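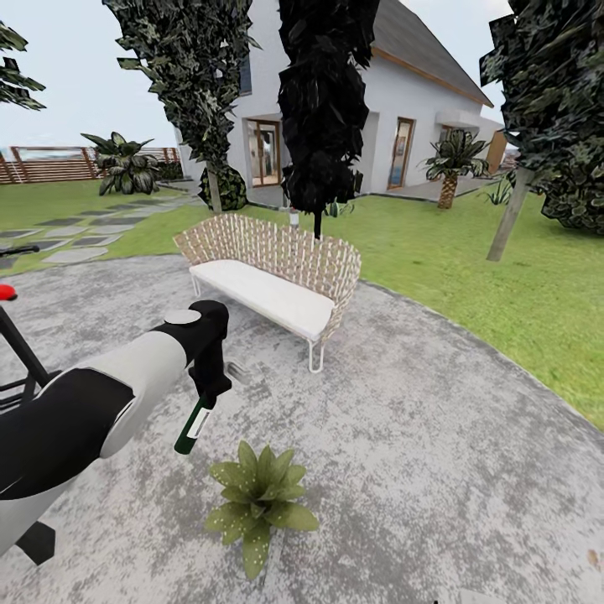 The bottle task on the Vuvdale patio.

Support > Vuvdale Garden > Demonstrations FAQ

Overview Getting started Demonstrations Downloads Contact

Demonstrations FAQ

What is Vuvdale?

Vuvdale is a simulated house and garden used to record demonstrations for robot arms. A person drives the arm by remote control, the simulator logs what the arm does, and the log is used to train a policy. The garden is the newest part. It has a patio, a lawn, planting and some outdoor furniture.

Do I need a real robot?

No. You need a workstation that meets the specs on the Downloads page and one of the supported input devices. If you do have a Pichler arm on a bench, you can use it as the leader and have the simulated arm follow it. Calibrate the leader first or the wrist will be off.

What input devices can I use?

Handheld controllers, a leader arm, or a 3D mouse. Most of our operators use the handheld controllers. The mouse works for slow single-arm tasks but is tiring after an hour.

Can I teach by moving the arm with my hands?

Only with a leader arm. Put it in free-drive mode, hold it near the wrist and move it through the task. The joint angles are sent straight to the simulator. There is no way to push the simulated arm directly.

How many demonstrations does a task need?

For a single pick and place with one object, start with 20 and train a test policy. If the object can start anywhere on the patio, plan on about 200. Two-handed tasks need more, and the number depends a lot on how consistent the operators are. 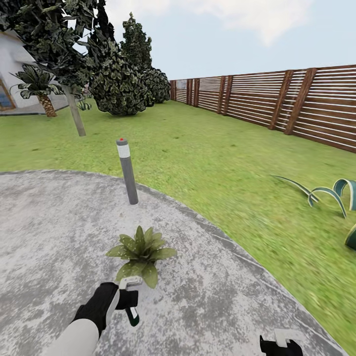

By the Drevovine support team

Which tasks come with the garden?

Picking up a bottle, moving small items across the patio, and passing an object from one gripper to the other. You can write your own task file. The format is the same one used for the indoor rooms, so old files will load, but check the heights. Outdoor ground is not at zero.

Why does the bottle slip when I turn it over?

Usually the grip is too close to one end. Close the fingers, wait for the contact light in the control panel, then lift a little before you rotate the wrist. If it still slips, lower your rotation speed. Raising the grip force in the settings will also stop it, but demonstrations recorded that way don't carry over well to real hardware.

The wrist stops partway through a turn. Is that a bug?

No, it's the joint limit. The simulated wrist does not turn a full 360 degrees, to match the real arm. Release the clutch button, bring your own hand back to a comfortable position, and press it again to continue. The pause is trimmed from the log if it is under 700 milliseconds.

Should I delete failed attempts?

Mark them as failed and leave them in. Press the second button at the end of the attempt. Failed attempts are skipped in training by default and are useful when you want to see where operators have trouble. A fumble that you recover from counts as a success and should be kept as is.

Can two people record the same task?

Yes. Give each person an operator name in the session settings before they start. We suggest agreeing on which side to approach the object from. Mixed approaches are fine in a large set but will confuse a policy trained on a small one.

Can I change the plants or furniture?

Yes, in the layout editor. Anything you move becomes part of a new layout with its own number. Don't edit a layout halfway through a recording session.

Where do the recordings go?

To the Forkard folder you chose at install. Each attempt is one file, with the camera views stored next to it. Uploads to the shared server run on Sunday, so anything recorded after that waits a week unless you start the upload by hand.

My views are out of step with the arm data.

Update to the current version and run the repair tool on the session. Recordings made with the first garden release all have this problem.

Contact support | © Drevovine | Back to top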